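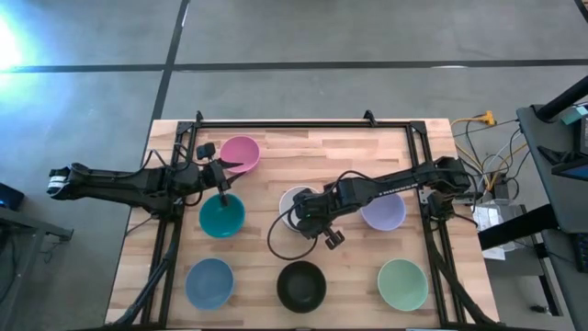

Keeping Everyday Bowls in Good Order

Household Guidance, Gernach Residents' Association
Prepared by Romana Koubek and Lertchai Thammasiri

Small bowls are among the most frequently handled items in a shared kitchen, and they are also the ones most often returned to the wrong shelf. The following guidance applies to the kitchens at Gernach and may be used at home.

Sorting before storage

Clear a table and set all bowls out upright in a single layer before putting any of them away. Leave a hand's width between them. Bowls that are laid out separately can be checked for chips, stains and food residue, which are easily missed in a stack. Pay attention to the inside rim and the foot.

Wipe the tabletop first. Wooden tops made of joined planks collect crumbs along the seams, and a soft brush clears these better than a cloth. Do not leave wet bowls standing on bare wood. Place a dry towel underneath.

Using color

Bowls in different colors can be assigned to different purposes. The scheme below was drawn up by Oldřich Bednárik for the ground-floor kitchen.

Pink and lavender: fruit and desserts
Teal and medium blue: breakfast cereal
Mint green: salad and raw vegetables
White: soups and sauces
Black: nuts, crackers and other dry snacks

Residents may choose another arrangement, provided that a written copy is fixed inside the cupboard door. Tomato sauce and turmeric should be kept out of pale bowls where possible.

Stacking

Stack only bowls of the same size and shape. Mixed stacks lean, and the lower bowls are apt to stick. If two bowls have become wedged, stand the lower one in warm water and fill the upper one with cold water, then wait a few minutes before turning them gently apart. Do not pry with a knife.

Heavier bowls belong on the lowest shelf. Shelves in the Paulík cabinets are 12 inches deep and should not be loaded two rows deep.

Removing stains

Make a paste of baking soda and a little water, spread it over the mark and leave it for 15 minutes. Rinse thoroughly. Abrasive pads dull a colored finish and should be avoided.

Chipped bowls

Any bowl with a chipped or cracked rim is to be withdrawn from food use at once. Those with sound bases may be kept for buttons, screws or seedlings. Replacements are requested from Oľga Hubáček at the association office.

Last revised Wednesday, September 27, 2023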